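Spent the evening comparing hands in sim again. Nillero's five-star demo reel vs. what I get on my own desktop. Thread.

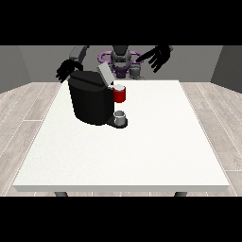 Coffee machine task in sim. Lid up, both hands open, red mug over by the machine.

The pitch from Nillero is that their multi-fingered hand "handles the kitchen." Fine. I loaded the coffee task, swapped in their hand model, then ran the same thing with the plain two-jaw gripper from Trorkanero. Same arms, same controller, same table.

20 tries each. The fancy hand got the full task done 4 times. The two-jaw got 3. So yes, the expensive one won – by one run. I would not put that on a banner.

Before someone says "tune your controller": I did. I tried 3 of them. The stock Fotar one shakes near contact, the Fu one is smooth but slow to close, and the third is my own mess and I'm not going to defend it.

Fu was the best of the bunch for both hands, which makes me think we're arguing about fingers when we should be arguing about control. Smooth beats clever on a mug handle.

Where the fingers did help: the lid. Pushing a hinged lid down with a spread hand is forgiving. You can be off by a good bit and something still lands on it. The two-jaw kept sliding off the side.

Where they hurt: anything small. The thumb clips the thing you want before the other fingers get there, and in sim that means it shoots across the table like a bar of soap. Could be my contact settings. Could be theirs. The docs don't give friction values, so good luck.

And that's my real gripe. Every hand vendor ships a pretty model and leaves out the numbers that decide whether it grips. Joint limits, sure. Fingertip friction? Motor lag? "Contact sales."

Someone is going to ask about cameras. I ran one fixed view from the front and one on the wrist. The wrist view is useless once the hand closes, all you get is knuckles. A Nillero rep told me the policy "learns around it." Did not see it learn around anything.

To be fair, this is sim with a clean table, even light and a mug that always weighs the same. I'd expect both hands to do worse on a real counter. I'd love to be wrong.

Next up is the same task with Fu on the left arm and Fotar on the right, mostly to see how badly they disagree. Will post the failures too – if you sell hands, please try posting yours.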